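3.2 The desk before the working day

We were rather fond of this part of the Mullow study, in which we looked at desks with very little on them.
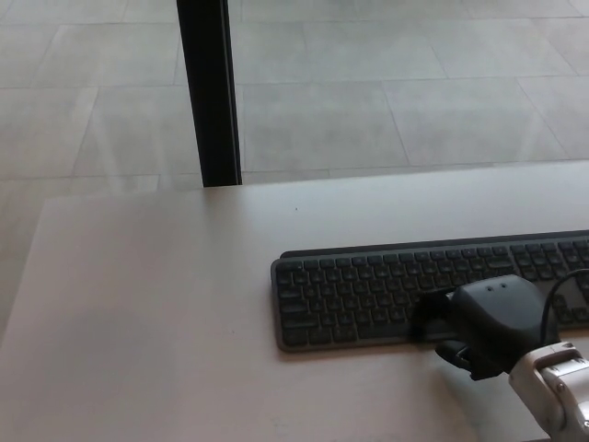
Figure 2. Pale, matt tabletop with a dark grey keyboard, light floor tiles beyond.

A low keyboard such as the one in Figure 2 lies more or less in line with the far edge of the table, and leaves a generous stretch of surface free. Over the 14 days of our visits we came to think of that free stretch as a thing in its own right - somewhere to put down the post, a cup or an elbow. Two of the households told us, quite cheerfully, that they cleared it every evening, and we return to their habits in Section 4.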